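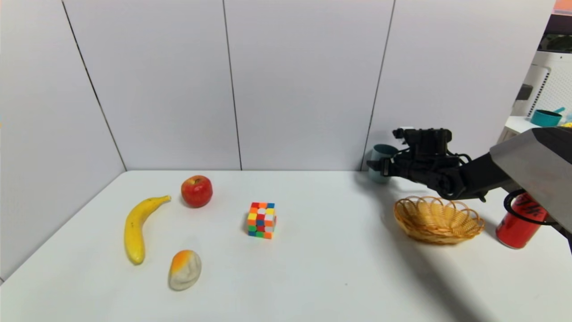 January. Mellville workshop, kiln notebook
Batch 212, red and yellow slips under clear, Katiyar white body

Start 7:15 a.m. Kiln room cold, body stiffer than last month's. Wedged a little water back in before rolling. Tiles cut with the same template as batch 211, holes punched at the top left so the orientation survives firing.

Purpose: find out where the crazing on the clear comes from. Two candidates. (a) Clear is too high in sodium for this body. (b) Bisque is underfired and the body is taking up moisture afterward. The crazing on 211 showed up four days after unloading, which fits (b) better, but the spacing of the lines was tight and even, which fits (a). Testing both at once on separate rows.

Clear, row A: the standing recipe, Jalliritz frit, kaolin, silica. Dry batch 740 g. Sieved twice. Left overnight, stirred, sieved again. A hard cake had formed at the bottom of the bucket and took a while to bring back. Added a pinch of Epsom salts dissolved in hot water. Much better.

Clear, row B: same frit, silica up, kaolin unchanged. Everything else as row A. Thinner in the bucket at the same water, so I let it stand and poured off until it dripped like row A. Not a proper measurement. The hydrometer is cracked and I do not trust it below the halfway mark. Replacement is on the order list.

Slips: yellow went on in two coats, red in three. The red is the encapsulated stain, so it should hold at this temperature. Last time it came out thin over the rim, where it was brushed in one direction only. Cross-brushed this time.

Dip: two seconds, tongs, touched up the tong marks with a soft brush. Tile A4 was dropped in the bucket and came out heavy on one side. Kept it in and marked the back.

Firing program (Drunar controller, slot 3):
Slow to red heat, lid propped
Medium to 1108 C
Hold 30 min
Free cool, lid shut

Witness cones on the middle and bottom shelves. The bottom ran cool on the last two firings. Moved one half shelf up by a post length to open the gap over the lower element.

Controller threw a thermocouple warning once during the medium ramp and cleared itself. Connection block looked dull. Will take it apart and clean the ends when cold, before anyone runs slot 5.

Unloading, next morning
Middle cone bent where it should be. Bottom cone slightly stiff, closer than before. Spacing change stays.

Row A: crazed on three tiles at unloading, audible pinging for an hour after. A4 worst, on the heavy side.
Row B: no lines under the loupe. Surface a little less glossy, acceptable. Pinholes on B2 over the red slip, none over the yellow.
Red is even to the edge. Yellow slightly warmer than the standard tile; compare again in daylight.

Lines present straight out of the kiln on row A point to (a). Does not rule out (b) for the late crazing on 211. One tile from each row goes through the boil and ice water cycle, the rest stay on the window shelf.

To do
Row B clear at a second silica level, between A and B
Bisque two tiles hotter, glaze with row A clear
Find the pinhole cause: red slip thickness, or dust from the sanding bench
Clean thermocouple block
Relabel the two clear buckets. The tape on both has gone soft and the lids are interchangeable.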